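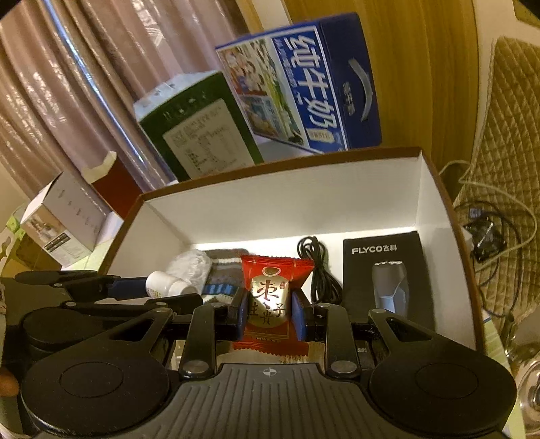
Red candy packet and the open white box

12 January 2026

Choir started back tonight and I'm still humming! Two hours on the new Haltside songs, and Nesma has given us altos the tune for once — a whole page of it. I missed this so much over December. Ratih brought ginger tea, and my high G came out clean, which it never does on the first night back. 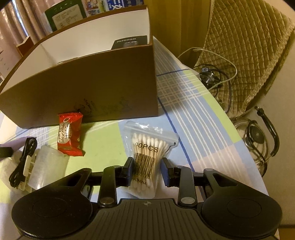
Cotton swabs, bag of 100

Walked home the long way with Noel, singing the last verse. Must learn page 7 before next time.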